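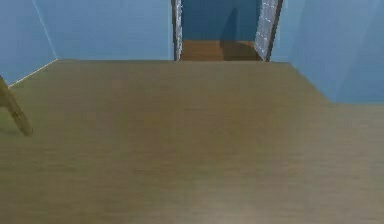

# 空色の部屋を眺めて帰ってきた話

連休の一日をつぶして、Eserの公開デモに行ってきた。家庭用移動ロボットのナビゲーションを作っている会社で、申し込んだのは1月。申し込んだことはきれいに忘れていて、前日に確認メールが来て思い出した。

会場はNukanoという貸し会議室ビルの三階。ロボットが廊下を走り回り、子どもが追いかけ、誰かがコーヒーをこぼす、そういう光景を勝手に想像していたのだが、着いてみると長机とモニターが並んでいるだけだった。今回の主役はシミュレーターのZavineで、実機は隣の部屋に電源を切って置いてあるという。見に行ったら本当に電源が切れていた。

## シミュレーターのデモ

説明係の人がキーを叩くと、画面に部屋が出る。木の床と空色の壁。奥には戸口があって、その先の床は手前よりひと回り赤みが強い。壁はさらに濃い青である。左端に家具の脚らしきものが一本、斜めに突き出ている。以上。

「ここから隣の部屋に行ってもらいます」と説明係の人は言った。私は思わず座り直した。座り直すほどのことではなかった。

課題は「戸口を抜けて隣の空間に入れ」というもの。人間なら考えもしないが、ロボットの側にはいろいろ悩みがあるらしい。床の色が変わるところを段差だと思って止まる。戸口の右側で壁が手前に張り出しているので、角を小さく回ろうとして肩をぶつける。肩はないのだが、説明係の人は終始「肩」と言っていた。

## 床の話が長い

質疑応答の半分は床の話だった。木目の向きを変えると成績が落ちるとか、床をつるつるに見せるとどうなるかとか、会場の人たちがやけに詳しい。前の席の人は自宅の床材の品番まで挙げて質問していた。私も何か訊かねばという気になり、「壁はなぜ空色なんですか」と手を挙げたところ、「色は毎回ランダムです」とのこと。質問はそこで終わった。

ただ、そのあと見せてもらった部屋の一覧はおもしろかった。間取り、壁の色、家具の置き方を変えた部屋が1,000種類あり、そのうち200は学習には使わず試験用に取ってあるそうだ。Krishnanという評価用プログラムが夜中に試験用の部屋を順番に走らせ、朝には成績表ができている。働き者である。私が寝ているあいだに、存在しない家の戸口を延々くぐっているわけだ。

## 体験コーナー

最後に参加者も操作させてもらえた。ゲームのコントローラーを渡され、同じ課題を自分でやる。制限時間は22秒。

これが案外むずかしい。視点が低く、床ばかりが画面を占める。まっすぐ進めばよさそうなものを、戸口の枠が近づいてくると急に自信がなくなり、右に切り、左に切り、また右に切る。家具の脚は最初から気になっていて、気にしすぎたせいで逆側の壁に寄っていった。結果は21秒で通過。かろうじて合格だが、画面の隅に出た接触回数については書かないでおく。隣の小学生は涼しい顔でさっさと抜けて、もう一回やりたいと言っていた。

係の人に「初めてにしてはお上手です」と褒められた。小学生には言っていなかったので、たぶん慰めである。

## おみやげ

帰りに資料とステッカーをもらった。ステッカーの図柄は戸口である。ロボットの絵ではないところに、この会社の関心のありかがよく出ていると思う。冷蔵庫に貼るか迷って、まだ鞄に入っている。

実機が動く回は秋ごろを考えているらしく、アンケートの「また参加したいですか」には一応「はい」に丸をつけた。備考欄には「電源の入っているところが見たいです」と書いておいた。

帰宅して玄関から居間に入るとき、敷居のところで少し速度を落とした自分に気づいた。そして右肩をぶつけた。

2018年5月4日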